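Email and Search Program, Progress Report to the Client Marketing Office

Apr 29, 2020
By Berwyn Landeg, Hundarix 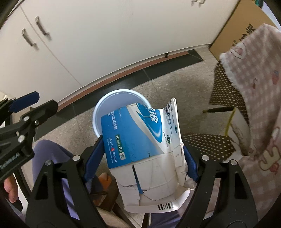 1. Scope of this report

This report covers work on the Brerkumen account from January to the end of the current period. It follows the line items in the signed plan: email list repair, search landing pages, paid search, and reporting setup. Budget tables are sent separately by Qianru Lu.

2. Email list

The list was exported in January and checked for dead addresses, duplicate records and contacts with no recorded consent. Dead addresses and duplicates have been removed. Contacts without consent were moved to a suppression file and are not mailed.

The remaining list is split by last order date and by product line. Sends now go out on a fixed schedule, with 2 versions of each subject line tested on a small share of the list before the main send. The winning version is picked on clicks. Open rate is logged but does not decide the test, as several mail programs block the tracking pixel.

The welcome series is live. The win-back series is written and waits for approval of the discount terms. Jaime Barros has the draft.

3. Landing pages

The plan calls for 25 landing pages. Of these, 13 are published. The rest are in draft or in legal review. Published pages use the shared template, with one form, one call to action and page titles matched to the keyword sheet.

Two problems were found after launch. The form script loaded late on phones, and visitors could press the submit button before the script was ready. Those entries were not recorded. The script was moved and the form retested on the phones held by the test team. The second problem was in the page addresses: old campaign links pointed to the retired site folder. Redirects are now in place.

Entries missed before the fix cannot be recovered. Form figures for that period should be read as low.

4. Paid search

Ad groups were rebuilt to match the landing page list. Brand terms and general terms are held in separate campaigns so that brand clicks do not raise the average for the whole account. Negative keywords are reviewed after each search term export.

Spending on general terms was lowered in the second half of the period at the client's request. Shengli Cai adjusted the bids and kept the change log. Groups tied to unpublished pages are paused.

5. Reporting

The dashboard takes data from the mail tool, the ad account and the site analytics. Order data from the Gundau system is still loaded by hand. Jianguo Fang is testing a scheduled file transfer. Until it is running, order figures in the dashboard trail the other sources and should not be used for daily decisions.

Campaign tags follow the naming sheet, version 2. Links built before the sheet was issued appear under "other" and will stay there.

6. Open items

- Approval of win-back discount terms (client)
- Legal review of remaining page copy (client)
- Order file transfer from Gundau (Hundarix)
- Decision on general search spending for the next period (client)
- Removal of unused tags from the site header (Hundarix)

7. Next period

Work will continue on the unpublished pages in the order given in the keyword sheet. Paused ad groups will be switched on as each page goes live. No change to the staffing plan is requested.

Related reports
Brerkumen: Keyword Sheet and Page Order
Campaign Naming Sheet, Version 2
Liao Account: Email Test Results
Consent Records and the Suppression File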